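2/4/23

Printing the Nerkodell map, second go. Writing this up while there's still ink under my nails, as last time I left it and then couldn't remember which packing I'd used, and had to start from scratch like a fool.

So: the key block is cut, finally. It's the whole of the Nerkodell allotments on one piece of lino, paths, sheds, the pond, the awkward triangle by the gate where everyone dumps their bean poles. I kept the paths as raised lines and cleared everything between, and it took an age. The old grey lino was crumbly at one corner (it had been leaning by the window all winter, my own fault) so I warmed it on the radiator under a tea towel before each session and that made a huge difference. Cuts like cold butter when warm, cuts like a stale biscuit when not.

Ink. Started with the Tesora black straight from the tin and it was far too stiff, the roller was making that loud tearing noise instead of the nice hiss. A bit of the thin oil, worked in with the knife, and it settled down. Went too far on the second mix and filled in all the fine lines round the sheds, so that lot got wiped off. For the green I used Tesora 722 with a scrape of the black in it. On its own 722 is a very toothpastey green, fine for a birthday card but no good for cabbages.

Paper is the Lencho 1426, the smooth side. I tried damping a sheet and I won't bother again with this stuff, it cockled and the gate came out fatter than the pond. Dry it is. The rough side gives a lovely broken texture in the big flat areas, though, so if anyone wants to do the sky on a different job, try that! There's half a packet left on the shelf over the sink, please don't use it for wrapping.

Press: the Cultier is still pulling to the left. You can see it on every proof, dark down the left edge and thin on the right, and I can't get it out with the screws alone. What worked was an extra two sheets of newsprint under the right half only, torn along the edge and not cut, so there isn't a hard step. With that in, the black came up even nearly all the way across. Don't take the newsprint out if you use the press after me, or if you do, put it back (torn edge to the middle).

Pulled 9 proofs in all. The early ones are rubbish, over-inked or slipped. The later ones I'm properly pleased with, apart from the registration, which is still drifting on the green. I'm using the card corner taped to the bed and I think the tape is creeping as it warms up. Next time I'll try the pin method, with the little tabs on the back of the paper. It's slower, but I'm losing more sheets to a wonky green than I'd ever lose in time.

Cleaning up: veg oil first, rag, then soap. The green comes off easily, the black doesn't. The big roller is hanging on its hook and the small one is on its back on the bench, not sitting on its rubber, so please leave it like that.

Still to do:
- recut the handle of the water tap, it looks like a duck
- pins and tabs for the green
- lettering block (see below)
- find out if we can have the long table in October for the open weekend

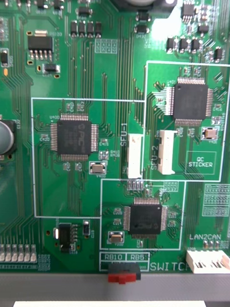

The lettering is what's been holding me up, really. Every plot wants a name or a number, and as soon as I put letters inside the plots they turned into a muddle with the paths, all the same weight and all shouting. What I like on the green circuit board is how the thin white outlines round the square black chips split up the middle into zones, and the labels are tiny and tucked in close, like the one just above the corner of the left-hand chip. It's packed with stuff and you can still find your way about. So I'm going to leave thin white lines round each plot, cut with the smallest V tool, and put the plot label small, above the top left corner, in the same place as near as I can manage every time. I might pinch the fanned-out parallel lines for the bean rows too. Trial piece first on an offcut, letters drawn backwards (check in the mirror!!), and I'll ink it in the 722 mix before I let myself anywhere near the real block.

Back to top | Contact the print workshop | © Nerkodell Print Workshop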